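NOTES — two arms, one kitchen. Shop night talk, Jun 20, 2024
Eskil Løken. Keep it under 17 min, Torunn is timing

OPEN
Hi, I'm Eskil, bench by the drill press. Say thanks to Torunn Sandberg for the slot. Ask who has built an arm. Ask who has finished one. Wait for the laugh, move on if none comes.

What the project is: two arms on a body, at home, in the garage half of my house. Called Sundska. Name came from my kid, don't explain it. Started October. Hardware is half there — left shoulder and elbow move, right side is a box of printed parts. Sim is way ahead of the hardware. So tonight is mostly sim, sorry to the metal people.

WHY SIM FIRST
Broke stuff. Twice. Second time was a shoulder bracket, 9 hours of printing, snapped in one move becuase I had a sign flipped in the joint limits. Barnabás was there, he can confirm the noise.
After that, rule: nothing runs on the real arm till it has run 100 times in sim without an error stop. Boring rule. Haven't broken a bracket since.
Doesn't mean sim is right. Friction is a guess. Contact is a guess. Say this clearly, people always ask.

BUILD, QUICK
- Gearboxes: Barnabás Somogyi's design, printed, grease them more than you think
- Motor drivers: Truris boards, second hand lot, 8 of them, one dead on arrival
- Power supply too small. Known. Next month.
- Wiring: do NOT do what I did, label both ends
- Body shell is Vidar's work. Vidar Viklund, wave if you're here. Sanded it for a whole weekend
- Fingers: plain flat slabs in the model. Tried hooked ones, tried soft pads. Went back to flat, easier to reason about. Pads later

Cost slide got deleted, will post the sheet on the Hinosdale board. Short version: more than I told my wife, less than a used scooter.

THE KITCHEN
Needed somewhere to test that wasn't a gray floor with a cube on it. Everything works on a cube. Took a house model with a long stone counter, stuff lying on it. Ingvild Lundgren did the layout fixes, counter was floating a bit off the floor, she caught it, I'd missed it for weeks.

View cameras: one high on the body, one at the gripper. Gripper view is what I look at most when tuning. Body view for "where on earth am I".

Loop is: drive up, look, pick target, reach, close, lift. Reach is the hard part. Wrist likes to take the long way round if you let it. Cap the wrist travel, fixed most of it.

Show the stills now. Don't talk over all of them, let people look. ~1 min

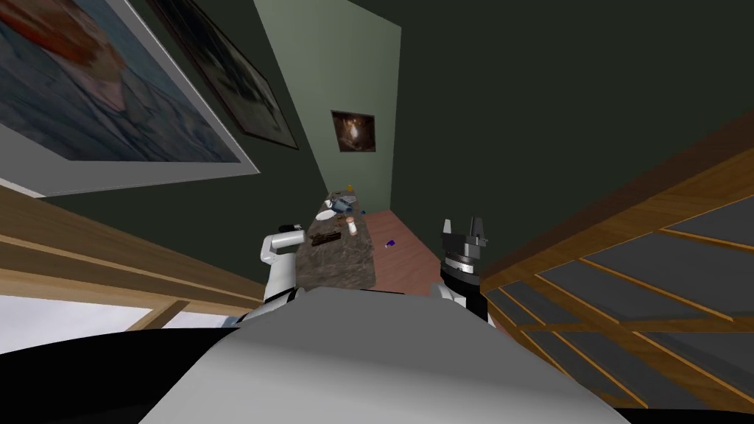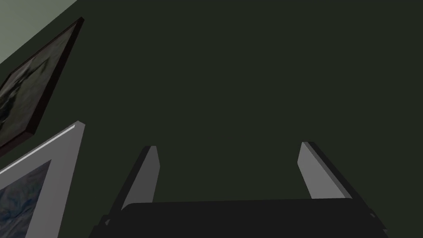
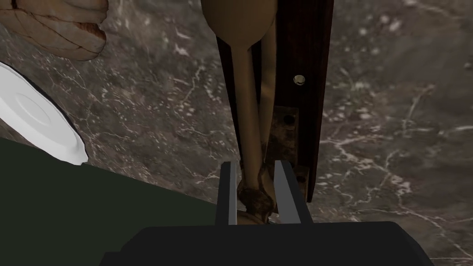
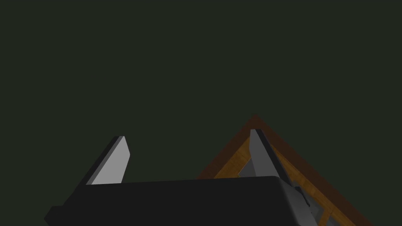 GRASPING — slow down here, it's the real content
Closing the fingers is easy, knowing when to stop closing is not. I had a fixed closing width at first. Fine for one object, useless for the next. Now it closes until the motor load goes up, then a hair more, then holds. Point at the spoon one, third still: the grip is down at that dark knobby bit, the smooth handle sticks up above it. Lumpy shape like that is where a fixed width gets silly, where do you even measure. Load threshold doesn't care. Threshold itself took forever, three evenings, and I'd pick a different number on the real motors anyway. Also filter the load signal. Spiky as anything without it. If someone asks which filter — plain moving average, nothing clever, works ok.

WHAT STILL DOESN'T WORK
Thin flat things. Plates are the worst, no edge to get under. Current plan is slide it to the counter edge and pinch. Plan only.
Two arms at once. They don't share a planner yet, so one waits for the other. Slow but no collisions.
Search when target is out of view. Right now the wrist just sweeps and you sit through a lot of blank wall. Needs some memory of where it has looked. Vidar has an idea with a coarse grid, ask him after.
Speed. It's slow. Everything is slow.

IF YOU WANT TO START ONE
Start with one arm!! I mean it
Write the error stop before the first motion code
Keep a log, paper is fine, date every change
Come by on shop nights, the left arm will be on the bench from next week, you can move it by hand, power off please

ASKS
Need: bigger supply, someone who knows bearings, anyone with a spare force sensor (even a bad one)
Can trade: printed gearboxes, leftover Truris boards, bread

Questions. If none, ask Barnabás to tell the bracket story
Clean up cables before leaving, lock the side door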